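Hunberg Bench Cell, Series 4
27 March 2019 | By Jekano Product Office
Print this page | E-mail this page

The Hunberg bench cell is supplied by Jekano for the servicing and dismantling of desktop computers. It may be viewed in operation at the Lotden open day, where staff will run the cell for visitors and answer questions on installation. 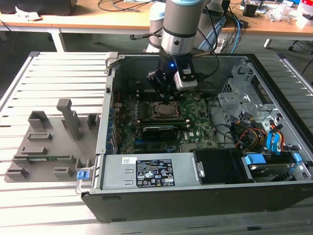
Bench cell arm above the processor socket of an open desktop tower.

The work table is built from parallel aluminum rails, and part fixtures are made to order. The reach of the arm is 885 mm. Demonstrations last 78 minutes and are limited to four visitors each. Orders placed at the open day will be delivered in December.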